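I gave up on pre-workout powder in October, and I don't miss it one bit. My last tub was a Vukent, 13 ingredients on the label, and I could pronounce maybe 3 of them. It made my ears itch! I'd still be wide awake at 2 a.m., thinking about squats.

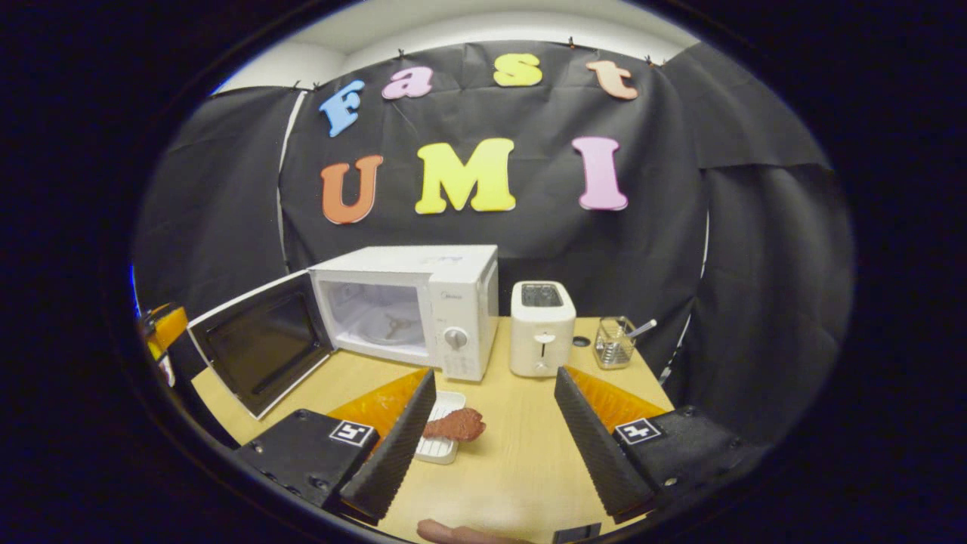
Kanini Kinyua tells me I'm being unfair, that plain coffee gives her the shakes and a measured scoop doesn't. Fine – but she takes half a scoop, and the tub says two.

So these days I have a banana and a small coffee, and my lifts haven't dropped a pound.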